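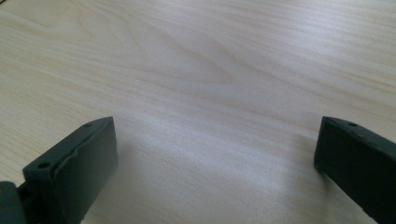 Borkix is a software package for estimating the opening width and position of a two-finger gripper from the pictures of a camera fixed to the tool itself. It is used mainly with hand-held grippers, where a person moves the tool and the recorded movements are later used to train a control policy for a robot arm. The package is maintained by Drimetti, a software firm, and was first released in October 2019 under the name Sobczak Width Tool. The present name was adopted with version 2.

Background

Hand-held grippers often carry no motor and no joint sensor. The distance between the fingers must therefore be worked out from the image. Earlier methods relied on printed markers stuck to each finger, which could peel away or be hidden by an object. Borkix works from the outline of the fingers, which stay in much the same part of the picture while the background changes.

Method

The software runs in two stages. In the first, a mask separates the fingers from everything behind them. In the second, the inner edge of each finger is fitted with a straight line and the distance between the two lines is converted into millimetres by means of a calibration table. The table is made once for each tool, from 26 known finger positions.

Position tracking is handled by a separate module, Lutwood, which follows small features in the background from one picture to the next. Lutwood requires at least 252 usable features in the first picture of a recording. If the number falls below this limit for more than four pictures in a row, the recording is divided at that point and the two parts are treated as separate.

Plain surfaces

Tables with little pattern are a known difficulty for tracking. Wood grain gives long, smooth lines, and a feature placed on such a line may slide along it without any clear change in appearance. Bright patches of reflected light add a further error, as they move with the camera and do not belong to the surface. The edge of a table is more useful, particularly where the floor beyond it differs in colour and texture. Lutwood gives a lower weight to points on the floor, which lie at a different depth, but does not discard them. 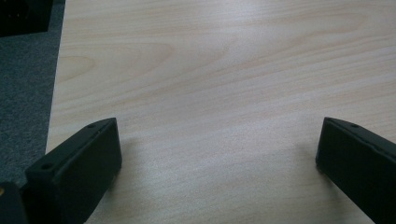 Open gripper fingers over a wood-grain tabletop, with grey carpet beyond the table's left edge.

The user guide advises that each session should include a short passage with the fingers open and nothing between them. This passage is used to check the calibration table and to set the brightness limits of the mask. Dark fingers against a pale surface give the clearest outline. On black or heavily shadowed backgrounds the mask may need to be corrected by hand.

Output and use

Results are written as a plain table with one row for each picture, giving the time, finger opening, tool position and a confidence value between 0 and 1000. Rows with low confidence are marked and kept in the file, and the choice to remove them is left to the user. A viewer supplied with the package shows the fitted edges drawn over the original recording.

Limitations

Borkix assumes rigid fingers. Soft fingers that bend under load produce readings that are too wide or too narrow, depending on the direction of the bend. The package does not estimate gripping force. Support for tools with three fingers was listed as planned in the release notes of November 27, 2022.

See also

Camera calibration
Hand-eye coordination in robots
Learning from demonstration
Visual odometry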